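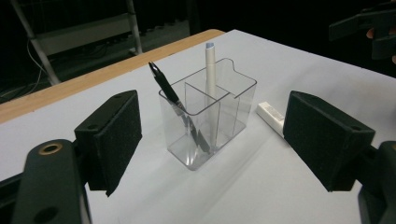

Lecture 9: Demonstrations without the robot

Handout to go with the slides. Readings are on the course page, and the Harb chapter is the only one you will be asked about.

9.1 Where we left off

Last time we trained a policy on teleoperated data and watched it do well on everything it had already seen. The complaint from the back row was that teleoperation is slow, and the complaint was fair. A person steering an arm through a joystick moves like a person wearing oven mitts, and the policy dutifully learns the mitts.

The method for this week leaves the arm out of the collection step. You hold the gripper in your own hand, with the camera mounted on it, and do the task. The camera sees the two fingers and whatever lies between them, and that view is what the policy gets later, when a real arm is doing the holding.

9.2 The desk task

Our running example is the pen holder task: a clear plastic holder with two compartments, a black pen, a white marker and an eraser, on a white table. It was chosen by Omar Harb, who has a low opinion of colored blocks. Consider what it asks of the vision side:

Clear walls. The pen shows through the plastic, so "visible" and "reachable" come apart. A policy that goes for the lower barrel will meet a wall.

Glare. The edges of the holder catch the light, and they catch it differently each time the camera moves.

White on white. Marker and eraser against a white tabletop. If your segmentation was tuned on the block set, prepare to be humbled.

Occlusion. The fingers are in view all the time, and sooner or later one of them covers the thing you care about. Look at the far end of the eraser.

9.3 What gets recorded

Each episode stores the wrist video, the gripper pose over time and the opening width. Pose is estimated from the video plus the motion sensor, and this is where most episodes die. A plain white table offers very little to track, so the edge strip and the clutter behind it do more work than you would guess. Please don't tidy the background. I have had this argument with every cohort.

9.4 The numbers

The Nepia set has 2,390 episodes before filtering. Pose tracking failed on 491 of them, leaving 1,899. A further 57 were dropped by hand, mostly for people who stopped halfway to think. That gives 1,842 for training.

Note that the 491 are not a random sample. Fast motions fail more often, so the surviving data is slower than the people who made it. Keep this in mind when you read that the policy is "smooth and deliberate."

9.5 Matching latency

In the hand, sensing and motion happen together. On the arm, the image arrives late and the command is carried out later still. If you skip the correction, the gripper closes on the place where the pen used to be. Work through the derivation in the Prustov notes, and watch the sign error on page 2, still there after several polite emails.

For the lab

Bring your pose plots from one kept episode and one rejected one. Mark the moment tracking was lost and say what the camera had in view just before it. The files are on the Atton server, under September.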